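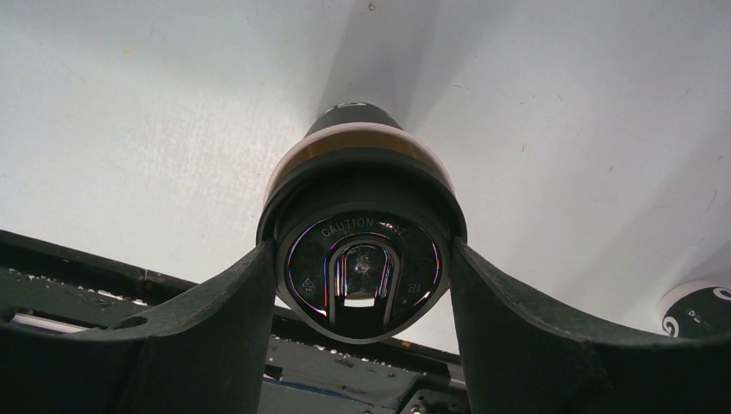 Packing for the lake, a day early

Irén Balogh has the cottage at Riltomdale until the end of August and we're driving up after lunch. It's 183 kilometres with one decent stop, so I like the small things sorted the night before. Paper bags do for most of it. I put cups and plastic utensils out first, then anything that might leak goes in the cooler.
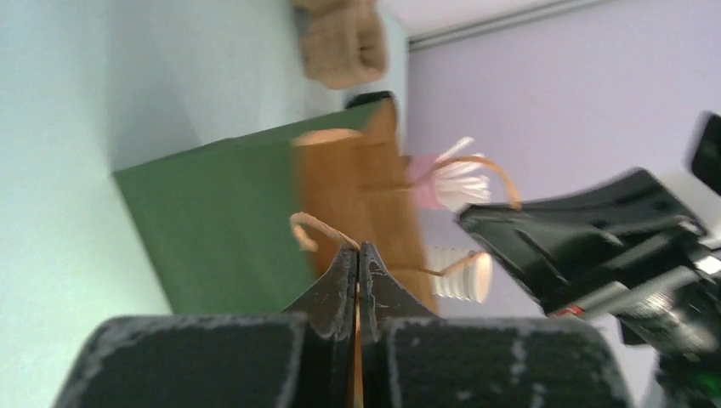
What goes in the bag

Cups, utensils, serviettes, a tea towel. No glass this year.

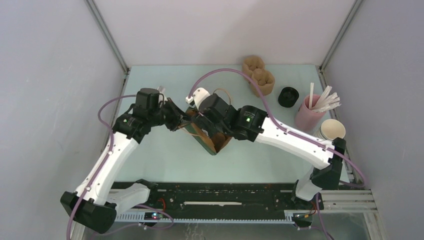 Hajnalka asked why I don't just buy a proper picnic hamper. I looked at one for 50 dollars and it wouldn't fit behind the seat. A bag with a dark green side and tan paper handles costs me nothing and folds flat for the trip home. Zsolt is bringing the chairs and the good thermos. I still have to find the bug spray.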